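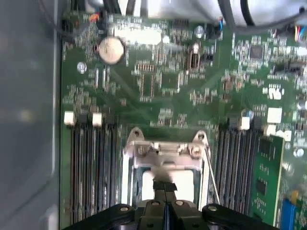 Rice goes wrong in small ways, and most of them can be put right with a kitchen scale and a lid that fits. These notes cover plain rice on the hob, keeping it, and using what is left.

## Measuring

Weigh the rice if you can. For a main meal allow 80 g of dry rice per person, or a little less if there is bread on the table. A mug works as well, provided you use the same mug for the water.

For long grain white rice, 200 g of rice takes 400 ml of water in a pan with a close lid. Basmati that has been soaked for half an hour needs less, so start with 300 ml. Brown rice needs more water and at least ten extra minutes.

## Rinsing

Put the rice in a bowl, cover with cold water, swirl it with your hand and tip the cloudy water away. Do this until you can see the grains clearly through the water. Three or four changes is usual. Drain it in a sieve and leave the sieve propped over the bowl while you get the pan ready — water left clinging to the grains counts towards the total, and it can be enough to make a small batch sticky.

Don't rinse risotto or pudding rice. You want the starch.

## Cooking

1. Put the drained rice, the measured water and half a teaspoon of salt in a heavy pan.
2. Bring to the boil with the lid off. Stir once.
3. Turn the heat to the lowest setting and put the lid on.
4. Leave for 11 minutes for white rice. Don't lift the lid.
5. Take off the heat and leave it standing, still covered, for another ten.
6. Loosen with a fork.

If your lid rattles or lets out a lot of steam, lay a clean folded tea towel over the pan before the lid goes on. Fold the corners up over the top, well clear of the flame.

Electric rings hold their heat for a long time. Move the pan to a cold ring at step 5 or the bottom will catch.

## Albertina's way with onion

Albertina Gouveia gave me this one and I make it more often than plain. Fry half a chopped onion and one clove of garlic in 2 tablespoons of olive oil until soft but not coloured. Add the drained rice and stir for a couple of minutes until it looks glassy at the edges. Then add boiling water, not cold, and a bay leaf. Carry on from step 3 as before. She uses stock from the Sunday chicken when she has it. If you use a cube, leave out the salt.

## Putting it right

**Too wet.** Drain off what you can, spread the rice on a baking tray and put it in a low oven for five minutes or so.

**Hard in the middle.** Sprinkle over two tablespoons of boiling water, lid back on, lowest heat, five minutes.

**Burnt underneath.** Don't scrape. Tip the top layer straight into another dish and leave the rest behind. Soak the pan overnight with a spoonful of bicarbonate of soda in warm water.

**Too salty.** Cook a second small batch without salt and mix the two.

## Keeping and reheating

Cooked rice should not sit in the pan all evening. Spread it on a wide plate to cool, and have it in the fridge within the hour. Eat it the next day. Reheat it once only, with a splash of water, until it is steaming right through.

For the freezer, pack it in flat bags, one portion to a bag, and press the air out. Flat bags stack well and warm through evenly. I label mine with the date, having once thawed ground almonds by mistake. Use within a month.

## Dry rice in the cupboard

An opened packet rolled over and held with a peg is fine for a few weeks. Past that, use a jar with a rubber seal. Finish one packet before you top up the jar, and wash and dry the jar in between. Brown rice goes stale sooner than white — buy small bags of it and smell it before you cook.

## Using up a bowlful

- Fried with an egg, spring onions and frozen peas. Cold rice straight from the fridge is better for this than fresh.
- Stirred into a thin vegetable soup for the last few minutes.
- Mixed with grated cheese and a beaten egg, shaped into flat cakes, floured and fried on both sides.
- Packed into halved peppers with tomato and a little mince. Cover with foil and bake until the peppers give to a knife, then take the foil off for the last ten minutes.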